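Rashidi Laboratory Begins Second Phase of Gripper Comparison
September 8, 2023

The Rashidi Laboratory has opened the second phase of its gripper comparison, in which two-fingered grippers are tried on the same arm, first in simulation and then on hardware. The work continues the bench study reported to members in February and will inform the purchase of equipment for the Dritden teaching cells.

The first phase consisted of 681 simulated picks with the Sarkow controller. Of these, 122 ended without a part in hand. Staff reviewed each one and found that most took place near the wall of a container, where the fingers had little room to open. The second phase therefore gives more weight to parts that lie close to a wall or a corner, and less to parts in open space.

Two views are in use for the review of each attempt. A room view shows the position of the arm over the table, and a close view looks past the fingers toward the parts.

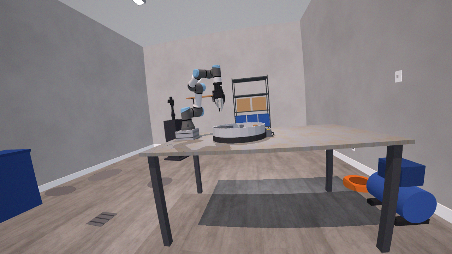
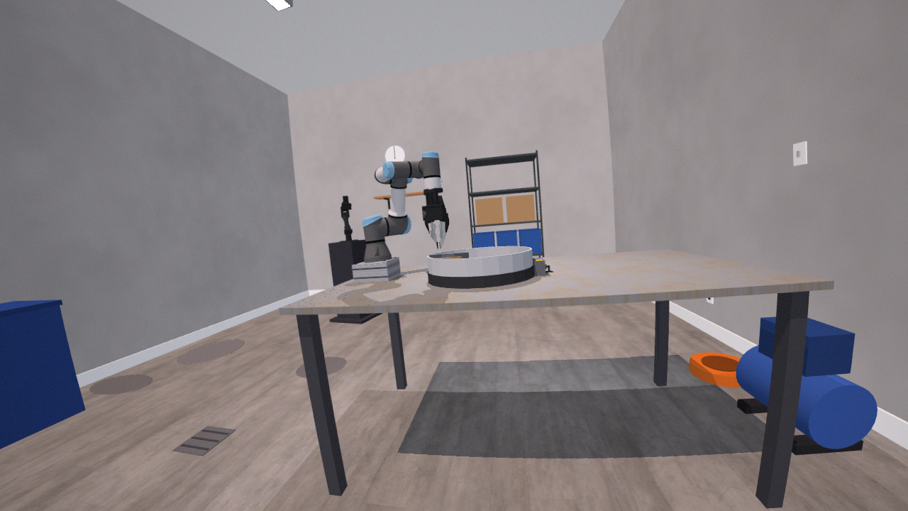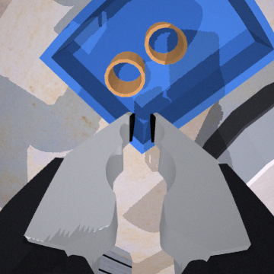 The simulated workcell. First and second: the arm at the round bin, gripper pointing down. Third: the open fingers at the corner of the blue tray, with two rings inside.

Mwajuma Bakilana, who directs the study, has asked that results from the two views be scored separately. "The room view tells us whether the approach was sensible," she said. "It is of little help in judging the last few millimeters, and we should not pretend that it is." Reviewers will record the approach angle, the finger opening and the point of first contact — the last of these from the close view only.

Each gripper will be given 85 attempts under the same lighting and with the same starting positions. Finger pads will be changed between sets on the hardware bench. The settings of the Sarkow controller will remain fixed for the whole phase, including the closing speed, which several members had asked to see varied. That question has been held over for a later study.

Hardware trials will follow in the Wivine building and are expected to last roughly 12 weeks. Members who wish to submit a gripper for testing should send the mounting drawing and the rated closing force to the laboratory office before bench time is assigned. Grippers that need a separate air supply can be accepted, but must be listed as such on the form.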